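3/20/24
by Suqin Yin

So the grippers have been part of my day since February, and people keep asking me what my job even is now. Fair question! I used to spend my mornings at Provura on order sheets - 96 lines on a good day, 104 on a bad one - and now Atik, our new sorting software, does the sheets before I've found my mug. My name is still on them if something's wrong, so I read them all anyway (old habits).

What I do with the freed-up hours is teach by hand. You pick up a gripper, you do a small job with it, you do it again. Peiyu Ren and I have logged 294 rounds between us and my wrist has opinions about every one. 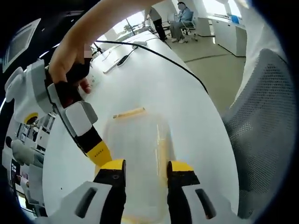
Two grippers, one clear container and a thin stick across the top.

I thought I'd hate it. Some of it I do - it's slow, and you get weirdly annoyed at a piece of plastic. But I talk to people more than I did on sheets, and Peiyu, who barely said hello to me for two years, now argues with me about thumb position all through lunch.

The part that bugs me is the pay grade. We're both still listed as order clerks, and over in the Gu building they already have a new title for the same work. I've asked twice. I'm asking again at my review, and I'm bringing the log with me.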